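About Gonduvine

Gonduvine is a tableware and small ceramics company in Dunleavy. We work from the old Hustus building on the rail side of town, put up in 1899 as a feed store. The ground floor holds the stockroom and packing benches, and the upper floor is one open office.

We buy finished pieces from small potteries, check them, pack them and ship them to shops and restaurants. Our own line, Tilitness, covers plates, serving dishes and bowls in plain glazes. There are 125 pieces in the current list. Blue has been the best seller every year – the pale one more than the dark.

Every piece is handled before it goes out. We look at the rim, the foot and the glaze, and we run a finger around the edge for chips. Pieces with small glaze marks go to the seconds shelf. Cracked pieces are broken up and do not get sold at any price.

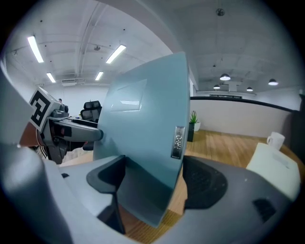 A smooth pale blue piece, held upright in the upstairs office.

Packing is done by hand. Plates go on edge with card between them, and bowls are nested no more than four deep. We use paper and cardboard for nearly everything and keep clean cartons from incoming deliveries to use again. A full pallet holds up to 360 plates, depending on size.

There are 15 of us, most living within a short drive. New staff start at the packing benches, including those hired for the office, and spend their first month there.

We supply trade customers in small quantities. The minimum order is one carton, and cartons can be mixed within the Tilitness line. Replacements for older glazes are sometimes possible – send us the number stamped on the base and we will check the stockroom.

The seconds shelf is open to the public on weekday afternoons, at the side door. Parking is in the gravel lot behind the building. The front steps are being repaired and will reopen on 3rd March.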